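## 4. Do plant announcements predict jobs?

Most of the claims we reviewed come from press statements issued before any ground was broken. We treat them with caution.

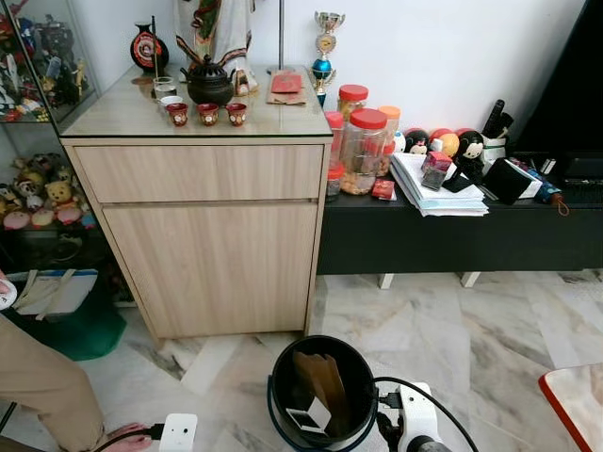 **Figure 3.** Tea set on a glass-topped cabinet.

### 4.1 Promised and recorded hiring

Ogura said its chip packaging plant at Jasstead would create 964 jobs. Payroll filings through May show 327, and 81 of those were transfers from an older site. Brerkex, which supplies the plant with test equipment, counted the same transfers again in its own total. We found no note in either report admitting the overlap.

Porkora is harder to judge. Its forecast of "regional growth" names no baseline and no end date, so it can't be checked at all. We left it out of the model — a choice that probably makes the sector look better than it is.

Supporters argue that hiring lags construction by up to 5 years. That may be so, but the tax breaks were paid in full at the start, and the contracts we read set no hiring deadline.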